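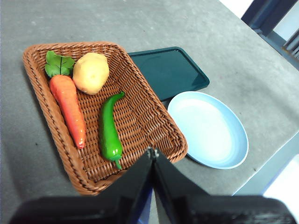
My niece turned four last January, and ever since then I have been the keeper of the play food. It started with a carrot. Then came the potato, and the green chili pepper that my sister swore was a bean until I turned it over and showed her the stem, and after that I gave up pretending it was all for the child. I like it! I like the ridges on the carrot and the silly leafy top, with the little pale veins in it that somebody took the trouble to put there.

For months the whole lot lived in a shopping bag behind the door, and every visit began with tipping it out all over the floor. So when I saw the wicker baskets on the back shelf at Durkik (the one by the bus station, not the big one) I stood there for far too long, picking them up and putting them down again. I paid 89 for two and walked home with one under each arm, feeling very pleased with myself.

The weave is a lovely reddish brown, tight and slanting, with a thick braided rim that small hands can get hold of. The shape matters more than I expected — the sides flare out, so she can see what's in there and reach in without emptying it first. Well, mostly without emptying it.

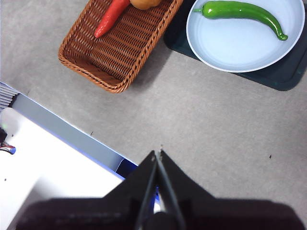
The basket and the round plate, carrot in its place.

The plate gets as much use as the basket. Everything has to be "served," and you have to say thank you, and then it all goes back in and you are served again. My friend Sylvie Marchand came by for coffee and had potato four times.

I still haven't decided what to put in the second basket. Yarn, probably, though my niece has suggested cake.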